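Home About us Projects Services Careers News Contact

Contract and Claims Adviser (Infrastructure and Buildings)

Jorkano is looking for a Contract and Claims Adviser for our office in Urkden. The position is full time and permanent. We would like the new colleague to start in December, but for the right person we can wait until the end of a normal notice period.

Who we are

Jorkano is an engineering and cost consultancy. We work for public clients, contractors and private developers, mainly on roads, water works, hospitals and larger residential buildings. Our office in Urkden has 71 employees. The commercial team, where you will work, is led by Gönül Bilgin. It takes care of contract administration, measurement, cost reporting and the preparation of claims and answers to claims.

In the last two years the team has received more work than it can comfortably do. The largest commission at the moment is the Çınar housing development, with 1084 flats in several phases and three main contractors. The second is the Sullik bypass, where we advise the client on changes to the design of two bridges. You will spend the first months mostly on Çınar.

What you will do

You will read the contract before anything else, and you will be the person whom the site team calls when they are not sure what it says. In practice the work includes:

- keeping the register of variations, notices and early warnings up to date
- checking that notices are sent within the time limits and to the correct address
- collecting site records (diaries, delivery notes, drawings with revisions, minutes) and putting them in an order that another person can follow
- preparing the first draft of assessments for extension of time and additional cost
- attending the monthly commercial meeting with the contractors and writing the minutes
- helping our senior advisers when a matter goes to adjudication or to a dispute board

You will not be asked to give legal opinions. For these we work with outside lawyers, and you will prepare the documents they need.

The job is mostly in the office, with one or two site visits each week. The sites can be muddy and the visits begin early, usually at 7.30. We provide boots, helmet and jacket. A driving licence is necessary.

What we ask from you

A degree in civil engineering, quantity surveying, construction management or law. At least four years of work with construction contracts, on any side of the table. Good knowledge of one of the international standard forms. You should be able to write clear English, in short letters and also in long reports. Our correspondence with the lenders is in English, and a badly written letter can cost the client many weeks.

Experience with planning software is useful, especially if you can read a delay analysis made by somebody else and find the weak places in it. Knowledge of Turkish is an advantage but we do not require it.

We are also happy to hear from people who come from the contractor's side and wish to change. Two of our present advisers came to us in this way.

What we offer

The salary is between 4000 and 4700 per month before tax in euros, depending on experience. You will have 27 days of paid leave, health insurance for you and your family, and a yearly budget for training. We pay the examination fees if you want to become a chartered member of a professional body, and you will get study days for it. After the trial period of three months you can work from home two days in a week - the days are agreed inside the team.

How to apply

Please send your CV and a letter of one page to Ferhat Dağdelen in the personnel department, using the form on our Contact page. Write the reference number 1011 in the subject line. In the letter, please describe one claim or variation that you handled yourself, what records you had and what was missing. Do not mention names of clients or confidential sums.

We answer every application. The first interview is by video and takes 45 minutes. The second takes place in our office, with Gönül Bilgin and one senior adviser, and it includes a written task of one hour. Travel costs for the second interview are paid by us.

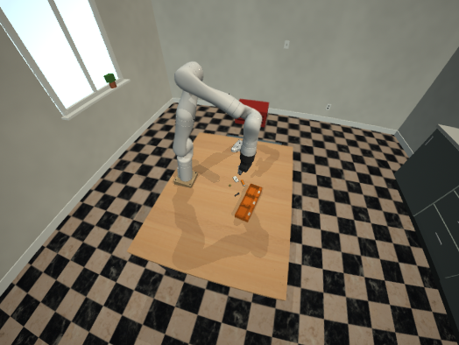 For the written task you will receive a short contract extract and six letters between a client and a contractor, and we ask you to write the seventh. You may use your own notes and a dictionary. If you need another arrangement, for example more time or a larger print, please tell Ferhat Dağdelen when you confirm the appointment.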